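Workshop Notes: The Simulation Bench

November 8, 2024

The following is a record of the present state of the arm project at the Drilinlow shared workshop. Members who have asked for an update by e-mail are kindly referred to this post.

The project was approved in February with a budget of $859, and of that amount $300 remains. The greater part was spent on a used desktop computer, now installed under the window bench and named Zurnness in the booking system. It is reserved for simulation work on Friday evenings. At all other times any member may use it, provided that the render queue is empty.

It was decided early on that grasping would be developed in simulation before any hardware was ordered. The virtual table is modeled in wood and stocked with ordinary household items. Each item has its own collision shape, and the mug required the most attention – its handle was first treated as a solid block, and the planner would not bring a finger near it.
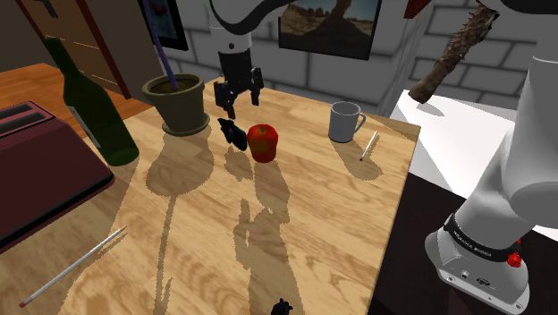 Simulated bench with the gripper open above the apple.

Lighting was revised last month. A strong light now comes from the back, and the long shadows are intended as a harder test for the object detector. Tahmineh Kermani prepared the new test set, which consists of 132 layouts. The detector failed on 33 of them. Most of the failures involved small dark objects lying close to a larger one, and these layouts have been set aside for separate study.

Two matters remain open. The contact settings for thin objects such as pencils are not yet satisfactory, and the approach path for the wrist still passes lower over the table than the team would prefer. Work on the second item will begin first.

Members wishing to contribute models may place them in the shared folder named Fokside. Files should be in meters, with the origin at the base of the object.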